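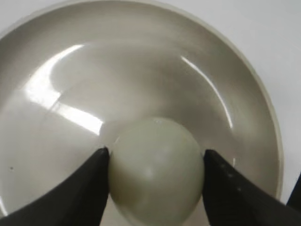

Bowl from the set, the wide shallow one

Huslow dishes: is "chip proof" a real thing or just a sticker?

huslow_doubter
Posted December 28, 2024

I bought the Huslow set back in October because my sister wouldn't stop talking about it. The box says chip proof. Four months of heavy use and not a mark, she told me, except she'd owned hers for maybe half that, so take it for what it's worth.

My problem is that I can't find anywhere that says what chip proof means. Dropped from what height? Onto what? The store page says "tested" and leaves it there. I paid more for these than I've ever paid for plates and I'd like to know if I bought a better plate or a nicer box.

Anybody had a set longer than a year?

v_moroz
Reply 1

Two years here. One dinner plate has a chip on the rim the size of a grain of rice. It happened in the sink, against another Huslow plate. I wrote to them and got a very polite email saying contact between pieces isn't covered. Where do they think plates live?

Valentyna

Emen_kitchen
Reply 2

You're all being hard on them. Mine go through the dishwasher every night, I have kids, and they're fine. I had Zomulwood before this and lost 4 bowls the first winter.

huslow_doubter
Reply 3

Glad they're holding up, but "better than Zomulwood" is a low bar. My mother's diner plates are older than I am and they never had a sticker on them.

The glaze is what bugs me most. The plates are supposed to be the same color as the bowls. Under the kitchen light mine look gray one minute and off-white the next

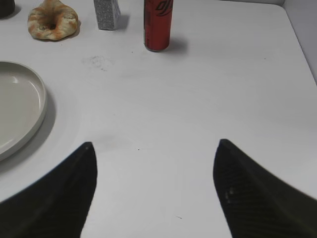

and the company's answer is that natural variation is part of the charm. Fine, but then don't print "perfectly matched" on the lid. I'd have been happy with either story. I don't like getting both.

ysymonenko
Reply 4

I sold dinnerware for a while (not Huslow) so a little perspective. "Chip proof" isn't a grade of anything as far as I ever saw. We had a line that the rep swore was chip proof and I swept up plenty of it. What matters is how thick the rim is and whether you stack them wet and slam the cabinet.

Emen_kitchen
Reply 5

So the thick rim helps, which they have. You're kind of making my point.

ysymonenko
Reply 6

No, I'm saying a thick rim helps on a cheap plate too. Ivanyshyn makes one just as heavy, and I paid a lot less for it. Check the rim with your fingernail before you buy. If it catches, put it back.

v_moroz
Reply 7

Their site claims 900 "happy tables." I'd love to hear how they know. I never got asked, and mine's not especially happy.

huslow_doubter
Reply 8

Okay, I'm going to keep using them and stop babying them. Putting down what I plan to do in case it helps someone else who's stuck past the return window:

1. Stack the plates with a paper towel in between, bowls on their own shelf.

2. Run a fingernail around every rim once a month and write down anything rough.

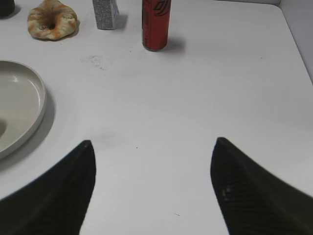 3. Keep the receipt and the lid with the wording on it.

Emen_kitchen
Reply 9

A monthly plate inspection. Ok. I'm going to go eat off mine.

v_moroz
Reply 10

Save the emails too. They changed the wording on the care page after I wrote in and I wish I'd printed the old one.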